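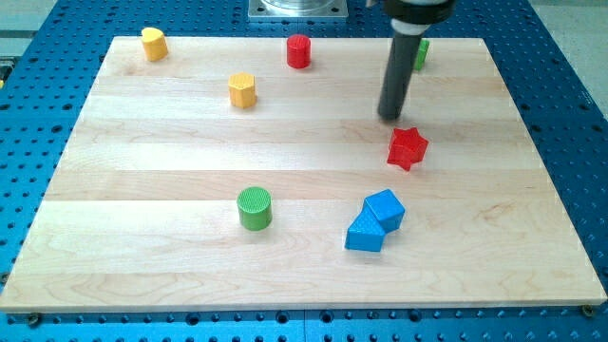 Bavora, February

Chapter 4
Solid Shapes and Flat Faces

Put a handful of plastic blocks on a board and most people sort them by color first. Yellow goes with yellow. It is a quick way to sort and there is nothing wrong with it, but it says nothing about how the blocks will stack, roll or fit in a box. For that we need to look at shape, and this chapter is about one large family of shapes: the prisms.

A prism is a solid with two matching ends and straight sides joining them. The two ends are called bases, even when the solid is not resting on either of them. Cut a prism anywhere along its length, parallel to the bases, and the cut face is a copy of the base. A loaf of sandwich bread in a square pan comes close. So does a new stick of butter.

In strict use, the base of a prism is a polygon, a closed figure with straight sides. Many block sets stretch the word. A block whose outline is a heart has curved edges, so a geometry teacher might call it a general cylinder, while a catalog lists it as a heart prism. In this book we use "heart prism" and "heart-based prism" for such blocks, and we mark them as curved where the difference matters. The yellow block in the opening photograph is one of these. It stands upright with its rounded top facing up.

Turning a block does not change what kind of solid it is. Students often name a triangular prism correctly when it rests on a triangle and then call it a tent or a ramp when it lies on its side. Both answers describe the same solid. To find the bases, look for the pair of faces that match and are parallel, and pay no attention to which face is touching the table.

Katsuhiko Tsuchiya taught this lesson for many years at the Thoroddsen school in Bavora, and the order of topics in this chapter follows his notes. He had students trace every face of a block on paper before they were allowed to name it. A tracing settles most arguments - two outlines either match or they don't. We have kept his tracing activity as Section 4.2.

The volume of any prism is the area of its base times its height, measured between the bases. A prism with a base of 58 square centimeters and a height of 10 centimeters has a volume of 580 cubic centimeters. The rule holds for the curved blocks as well, though finding the base area of a heart takes more work. Section 4.4 does it with squared paper.

You will need a ruler marked in millimeters, a sharp pencil, squared paper, and at least six blocks of different shapes.

4.1 Faces, Edges and Corners

Begin with the flat parts. A face is any flat surface of a solid, and an edge is the line where two faces meet.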